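3.2 Sorting method

Mixed household laundry was sorted at the Stendau share house before folding. Around 39 items were handled per load, in 2 stages: by colour, then by surface texture. Terry towelling was kept apart from smooth cloth - lint transfer was the main fault noted in the Paiva trial.

Light items were the slowest to separate. Pale peach and white pieces bunch together in a heap, and the edge of a garment is easily lost in its own folds. Dark plush fabric gave the clearest boundary against light colours.

Figure 4. Peach garment and white terry towel on the pile, dark fuzzy material at left.

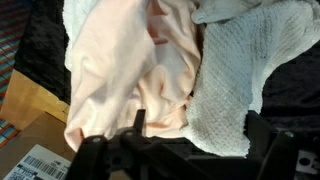
3.3 Folding

Towels were folded in thirds, garments in half lengthways.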